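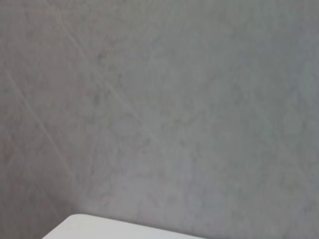
Neltum Stone-Effect Worktop, Gray: Review After Four Months

The Neltum went into a galley kitchen in October, replacing an oiled beech top that needed more upkeep than it was worth. I ordered one 61 cm deep length from Orlandini and cut it to size at home.

Cutting: a fine-tooth blade, face down in a circular saw, left a clean edge except at the sink opening, where I got two small chips. Both sit under the rim. The supplied edging strip is thin and its adhesive is poor. I threw it out and used contact cement.

Fit: the underside was flat to within 1 mm over the full length, better than the Dristis top I installed in the utility room. Fixing slots are not pre-drilled. Allow 12 screws and slot the rear brackets, as the instructions call for a small expansion gap at the wall.

Heat and stains: coffee left overnight wiped off with water. Turmeric took dish soap and a second pass. I use a trivet for pans and have not tested the limit.

Scratches: the matte finish hides light marks well, though it does show grease under low side light – mostly next to the stove. A damp microfiber cloth clears it.

Cost: it came in $40 over the Darndale equivalent, which has a better edging strip but a glossier face.

Rating: 4 out of 5. The missing point is for the edging. I would buy the same top again for a straight run, but would want a factory-cut joint for an L-shaped kitchen.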